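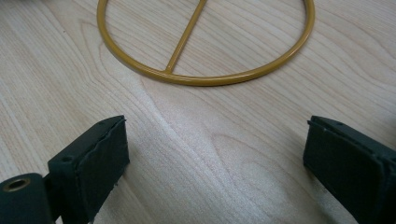
The Wilomgate hall will fill up with empty hats on Thursday, when the knitting group opens its winter beanie sale and, for the first time, displays the stock on something better than upturned jam jars.

The group has 52 beanies to sell and 30 stands to put them on, a shortfall that has already led to some firm talk about whose knitting deserves height. The rest will lie flat on the tables, where beanies have traditionally been mistaken for tea cosies.

Magnus Leckie, who is running the display, said the stands came from Clullis, a hat shop in Amoah that closed in June. They are simple things, a ring at the bottom and a few spokes, and they don't all match. Leckie regards this as character. He paid $26 for the lot and has mentioned the price to most of the town.

"A beanie on a table looks like something you've lost," he said. "Put it on a stand and people ask how much it is."

There has been some trial and error. Stretch the hat too far down and the rib goes slack; leave it too high and it looks startled. Leckie's preferred method is to ease it over the top and let the bottom of the stand show, with any label turned to the front. A plain black beanie, he says, is the hardest colour to sell and the easiest to dress a stand with.

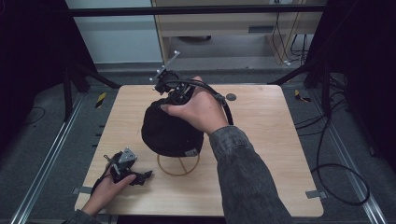

Jeanie Skinner said she would be buying hers off the flat pile, as she had done every year, and that no hat of hers had ever needed furniture. She also wanted to know whether the stands were for sale, and at what markup.

They are not, at least until the hats are gone. Last year's sale raised $811, which went towards the heater at the Kukeck Street end of the hall – the end where, regulars note, it is still advisable to wear a beanie.

Doors open at 10 am.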